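Packing cell went automatic, what do the staff do now?

Skemcombe site. Two of our four packers have moved to showing the new cell its tasks with hand grippers. Is that a separate grade? 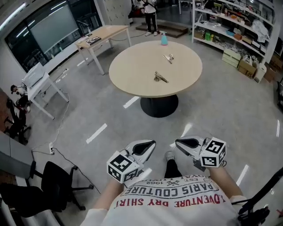

Grippers in hand, clips and spray bottle on the table

Tsikata
Ours was regraded after three months. Get the duties in writing: demonstrating, fault logging, resets. Check wrist strain and break times too.

Porken
same job different tool imo

Andon
Depends on your agreement. Ask before Friday's rota goes up.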